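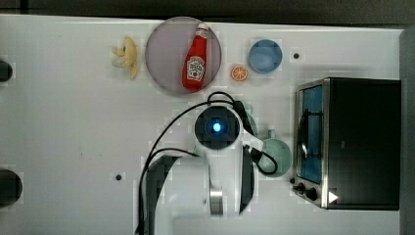 # 会社案内

Selluraは、非鉄金属と為替の価格情報を扱う調査会社です。銅、アルミニウム、亜鉛、ニッケルを仕入れている製造業や商社に向けて、価格の見通し、相場データ、購買時期の検討に使う資料を提供しています。個人向けの投資助言や、売買の取り次ぎは行っていません。

お客さまの多くは、材料費が原価の大きな部分を占める中堅の製造会社です。電線、継手、バルブ、めっき加工、ダイカスト部品などの業種で、購買部や経理部の方が窓口になっています。現在の契約先は300社を超えました。

## 事業の内容

### 価格レポート

銅、アルミニウム、亜鉛、ニッケルの4品目について、週ごとの値動きと在庫の推移、需給に関わるニュースをまとめています。国内の建値に換算した表が付くため、ドル建ての相場表を読み慣れていない方でも、自社の仕入れ値と並べて見ることができます。

見通しの欄には、上昇、横ばい、下落のそれぞれの場合について、どの条件がそろえばその方向に動くと考えているかを書きます。予想価格を一点で示すことはしていません。購買の現場で必要なのは、今月の手当てを前倒しするか、通常どおりにするか、少し待つかという判断の材料だと考えているためです。

前回の見通しが外れたときは、次の号の冒頭に理由を載せます。需要の読み違いなのか、為替の影響なのか、供給側の事故なのかを分けて書きます。創業時からの決まりで、外れが続いた時期には冒頭部分が本文より長くなったこともありました。

### Skernader

Skernaderは、契約先向けに提供している相場データの閲覧サービスです。ブラウザから利用でき、専用ソフトの導入は必要ありません。主な機能は次のとおりです。

- 品目別の価格、在庫、為替の時系列表示
- 円換算した平均値の計算(月平均、四半期平均、任意の期間)
- 仕入れ予定数量を入力したときの原価への影響額の試算
- 表計算ソフト向けのデータ出力
- 設定した価格に達したときのメール通知

いちばん使われているのは平均値の計算です。価格改定の条件に「前四半期の平均」と書かれている契約は多いのですが、どの日の値を使うか、休場日をどう扱うか、為替は仲値か売り相場かといった点が会社によって違います。Skernaderではこれらの条件を取引先ごとに登録しておくことができ、同じ条件で毎回計算した結果を帳票にして出力できます。

チャートの機能は簡素です。移動平均線と出来高は表示できますが、描画ツールや細かな指標は入れていません。短期売買を目的とした方には物足りないと思います。

### 購買担当者向けの勉強会

契約先を対象に、オンラインで勉強会を開いています。内容は、先物価格と現物価格の関係、プレミアムの仕組み、為替予約の基礎、スクラップ価格の見方などです。新しく購買に配属された方が参加されることが多いため、用語の説明に時間を取っています。

個別の会社に伺って、営業部門も交えて開くこともあります。材料費の上昇を販売価格に反映する交渉では、営業の方が相場の動きを説明する場面が出てきます。そのときに使う資料の作り方まで含めて取り上げます。 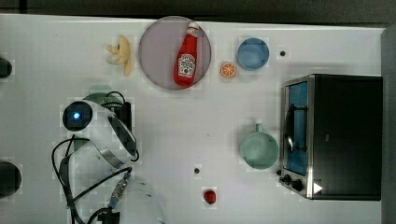 ## 会社の成り立ち

Selluraの前身は、金属専門商社Pavlovićの市況調査室です。調査室では、社内の営業担当と仕入れ担当に向けて、毎朝の相場概況と週報を作成していました。もともとは社外に出す予定のない資料でしたが、取引先から写しがほしいという依頼が増え、一部を有料で配布するようになりました。

しばらくは商社の一部門として続けていましたが、金属を売る会社が価格の見通しも出すという形には難しさがありました。強気の見通しを書けば早く買わせたいのだろうと受け取られ、弱気の見通しを書けば社内の営業から苦情が来ます。どちらの立場から見ても使いにくい資料になりかけていたところで、調査室を切り離す話が出ました。

独立したときの社員は6人で、調査担当が4人、データの管理と事務が2人でした。現在、Pavlovićとの間に資本関係はありません。同社もレポートの契約先の一つで、料金も配信の時刻もほかのお客さまと同じです。

独立後の最初の仕事は、過去の価格データの整理でした。調査室の時代の記録は、紙の台帳、表計算ファイル、担当者の手元のメモに分かれており、単位も換算の方法も統一されていませんでした。照合には長い時間がかかり、その間は新しいお客さまの受け入れを止めています。このときに作ったデータベースが、いまのSkernaderの土台になっています。

## 調査の進め方

価格と在庫の数値は、各取引所と情報提供会社から正規の契約に基づいて取得しています。取得した数値は自動で照合し、前日との差が大きいものは担当者が目で確認してから公開します。確認が終わるまでの間、Skernaderの画面にはその値が「確認中」と表示されます。

数値に誤りが見つかった場合は、訂正前の値と訂正後の値の両方を残します。過去の帳票をすでに取引先に提出しているお客さまがいるため、黙って差し替えることはしません。訂正の対象となる期間に帳票を出力された契約先には、個別に連絡します。

需給の調査では、公表統計のほかに、国内の加工業者や問屋への聞き取りを行っています。聞き取りの内容は、社名が推測できない形にまとめてからレポートに載せます。回答が少なく、載せれば特定されるおそれがある品目については掲載を見送ります。

レポートの原稿は、書いた担当者とは別の担当者が読み、根拠となる数値を元の資料まで戻って確かめます。見通しの部分については、反対の見方をする担当者がいればその意見も短く併記します。社内で意見がそろわないまま発行することもあります。

## 独立性について

当社は金属の現物、先物、関連する株式の売買を行いません。役員と社員についても、調査対象となる品目の先物取引と、それに連動する金融商品の保有を社内規程で禁じています。入社の時点で保有しているものがある場合は、業務に就く前に処分してもらいます。

収入はレポートとSkernaderの利用料、勉強会の受講料から成っています。金融機関や商品取引業者からの広告は受けていません。特定の業者への紹介もしておらず、先物口座や為替予約の取引先についてご相談を受けたときは、比較するときに確認しておく項目をお伝えするところまでにしています。

## 事業所

本社はColholmにあります。調査、データ管理、お客さま窓口のすべてを同じ階に置いています。海外市場の取引時間に合わせて調査担当の一部は遅番で勤務しており、夜間の大きな値動きについては翌朝の概況に反映されます。 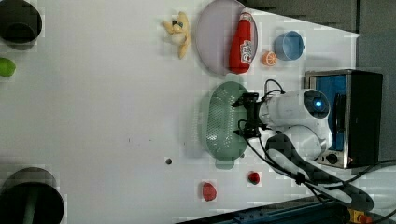 来社でのご相談も受け付けています。打ち合わせの部屋が2室しかないため、事前の予約をお願いしています。勉強会の録画を社内で流したい、帳票の書式を自社の様式に合わせたいといったご相談は、画面を見ながらのほうが早く済むことが多く、オンラインでの打ち合わせもご利用いただけます。

## ご契約までの流れ

初めての方には、レポートの見本と、Skernaderの試用環境をご用意しています。試用環境では、少し前の時点までのデータを使って、すべての機能を試すことができます。

試用の際には、現在お使いの価格改定の条件をお知らせいただくことをお勧めしています。条件によっては、登録の前に取引先との間で解釈を確認していただいたほうがよい場合があります。たとえば「月平均」とだけ書かれた契約では、仕入れ月の平均か、その前の月の平均かで金額が変わります。こうした確認が済んでいると、契約後の設定にはほとんど手間がかかりません。

契約は年単位です。レポートのみ、Skernaderのみのご利用も可能です。途中で品目を追加される場合は、残りの期間に応じた料金を申し受けます。

## よくいただくお問い合わせ

**貴金属は扱っていますか。**
扱っていません。めっき用途などで金や銀のご要望をいただくことはありますが、価格を動かす要因が非鉄金属とかなり異なり、いまの体制では責任を持ったレポートが出せないと判断しています。

**レポートを社内で共有してもよいですか。**
契約された法人の中であれば、部署や人数の制限はありません。子会社や関連会社での利用は別の契約になります。

**取引先に渡す資料に数値を引用できますか。**
Skernaderから出力した帳票は、そのまま取引先に提出していただけます。レポートの文章を引用される場合は、事前にご連絡ください。取引所の規約により、元の数値の再配布が制限される品目があります。

**見通しについて直接質問できますか。**
契約先の方であれば、担当者がメールまたは電話でお答えします。ただし、買うべきか待つべきかという個別の判断はお答えの対象に含まれません。判断に必要な在庫量、販売契約、資金繰りの事情は、お客さまの側にしかないものだからです。

**担当者が代わったときの引き継ぎはできますか。**
Skernaderに登録された条件と、これまでに出力した帳票の一覧は法人単位で保管しています。新しい担当の方の登録が済めば、前任の方と同じ画面からお使いになれます。

## 採用について

調査担当とデータ管理担当を募集することがあります。調査担当には、金属の製造、加工、流通のいずれかで働いた経験のある方を優先しています。相場や金融の経験は問いません。募集を行っていない時期には、履歴書をお送りいただいてもお預かりすることができませんので、ご了承ください。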